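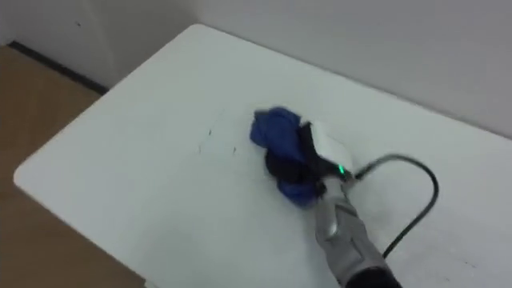
3.2. Estrategia de carga y balance energético

El modelo de vehículo empleado en las simulaciones corresponde al Miviva, un utilitario eléctrico de tracción delantera cuya batería se representa mediante un circuito equivalente de 2 ramas RC. Los parámetros de dicho circuito se identificaron a partir de ensayos de descarga por pulsos, siguiendo el procedimiento de Entili y Ó Flaithearta [11]. La resistencia interna se trata como función del estado de carga y de la temperatura de celda; se desprecia su dependencia del envejecimiento.

Los perfiles de velocidad se registraron en febrero en el trazado urbano de Huvthorpe. Cada perfil se remuestreó a frecuencia constante y se filtró para eliminar las discontinuidades debidas a la pérdida de señal de posicionamiento. La pendiente de la vía se obtuvo del modelo digital del terreno y no se corrigió en los pasos elevados.

Se compararon 2 estrategias de gestión térmica. La primera, denominada Wijaya, mantiene la batería dentro de una banda fija de temperatura durante toda la marcha. La segunda ajusta la consigna según la potencia de carga prevista en la siguiente parada, con el cargador Hultex como referencia. En ambos casos el consumo del habitáculo se consideró idéntico.

Figura 2. Entorno interior con brazo robótico y mesa de trabajo.

La sensibilidad del resultado frente a la temperatura ambiente se analiza en el apartado 3.3.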